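Speaker notes: Folding and covering, the back-room half hour
Ikesby community hall, April session, slot 7

Start on time even if people are still getting tea. Handout is on the chairs.

Opening. Say who it's for: anyone who looks after linen for a hall, a small museum or a church. Ikesby has 251 cloths on its list, and nearly 200 of them go out in a normal year. Most of the damage we write up comes from handling and storage. Very little comes from the tables themselves.

Ask for a show of hands: who folds on the floor? Don't comment, just move on.

Part one, the working surface. You need something broad, at a height that doesn't hurt your back. Put a plain cloth over it first. At Ikesby we use an old beige or cream one, washed without softener. It catches lint and you can see pins against it. Dark pieces show up well on it, pale ones less so, so keep a coloured cover as well.

It doesn't have to be ironed. People get stuck on this. A cover with wrinkles in it is fine for sorting and folding. Smooth it with the flat of your hand where the piece will lie and leave the rest.

Next slide.
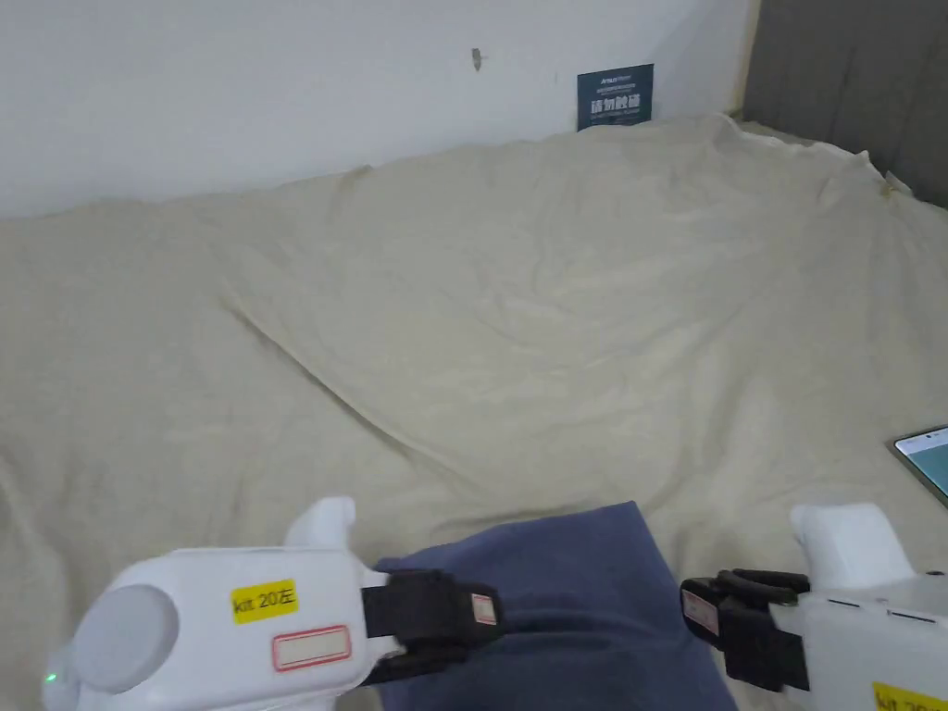 Dark blue fabric on a beige cover cloth. The sign reads 请勿触碰, "please do not touch".

Talk about the long diagonal crease on the left. If you lay a thin fabric over a crease like that and press down, the line can print through. Shift the piece or pull the cover straight. Soft folds at the sides can stay.

Then signs. Stand them at the back, against the wall, where they can be read and your sleeves won't catch them. Large characters or large letters, few words. Padetti do a stiff card version that stands up by itself. Mention it once and don't sell it.

Part two, folding dark fabric. Shake it outside, not over the cover. Fold in thirds lengthwise, then roll. Tissue inside the roll if it's going away for more than a season. Demonstrate with the Sandu runner. Go slowly, the back row lost me last time.

Part three, labels. Tie them on, no safety pins. Number first, then colour, then size. Cloth 324 is the one to pass around, with the rust mark from a pin. Get it back before the break!

If there's time: the Zelera boxes, lids off, so they can feel the weight.

Questions until 3.30. Cover cloth goes in the wash bag, sign goes back in the drawer.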